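The town that wants to build its own phone network

Brenport has 2,000 homes, one decent bakery and, until last spring, a single mobile mast that gave up whenever the wind came in from the north. Now it has 28 small radio units bolted to lamp posts and chapel roofs, and the whole lot belongs to the people who use it.

I went up on a Wednesday to see how it works, and I came home wanting one for my own street!

The kit is made by Teltau, a small firm that sells network gear with its software left open for anyone to read. That openness matters here. Governments have spent years arguing over which foreign suppliers can be trusted inside a phone network, and most of us have had to take somebody's word for it. Delia Pereyra, the engineer behind the Brenport scheme, would sooner look for herself. "I can read every line that runs on those boxes," she told me, halfway up a ladder. "If I don't like something, I change it on Thursday and it's live by tea."

It wasn't all smooth. The national regulator's local licence form ran to 204 questions, and the first batch of radios arrived with the wrong power supplies.
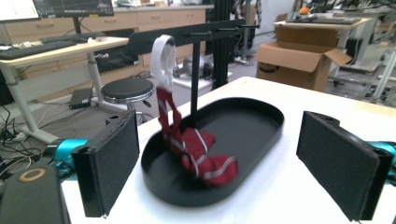

Then there was the matter of who would carry the traffic out of town. The big carriers weren't keen, so Pereyra went to Kwok-wai Cheung at Lau, a regional fibre company, who offered her a line at cost for the first year. He has since had calls from three other towns along the coast.

By June the network had 1,000 regular users. Calls hold all the way down to the harbour - I tried it, walking backwards in the rain - and the monthly bill is less than I pay for one handset. Next on Pereyra's list is the valley road to Ekier, where there has never been any signal at all. She has already picked out the barn for the first mast.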